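Nelier hand-worn grippers, pair

Record two-handed work the way people do it, straight from the wrist

Nelier is a pair of grippers you wear on your own hands to gather examples for a learning system. You put them on, pick a job and do it. What your hands did becomes something a robot can learn from, and you don't have to drive an arm with a joystick to get there. We've been using them daily at our workshop in Urkurport and we still love how quickly a new person gets going. Most are recording usable takes after 14 minutes!

The pair really shines on jobs where one hand steadies and the other does the fiddly bit: lids, folders, zips, boxes, and our current favourite, picture frames. A frame is thin, it slides about, and the back has little parts that want a careful touch. Urmila Tyagi set up our frame task in February and the set now stands at 734 takes, with more going in each week.

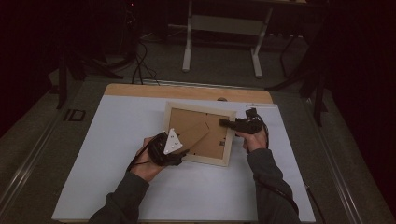 Frame task, face-down on the white board, with a gripper on each hand.

Each unit wraps round the palm and fingers, and both are cabled, so give yourself a bit of slack before you start and keep the lead clear of your elbow. A plain board on the table helps a lot, as does starting each take from the same pose. Vary the rest as much as you like (angle, starting spot, which hand goes first), and keep the slow or clumsy takes too. Macario Galindo, who looks after our training runs, is always asking for more of those.

In the box
Left and right grippers
Two cables
Spare straps, small and large
Printed task cards, 7 starter jobs including the frame

Works with
Sengar recording software, version 2 or later. Takes can be trimmed, labelled and exported from there. Grirkudau arms can replay them after a short matching step, covered in the setup guide.

Hire and purchase
Pairs can be bought outright or hired by the month. Hire includes storage for about 200 takes, and you can add more at any time. Replacement straps are sold separately.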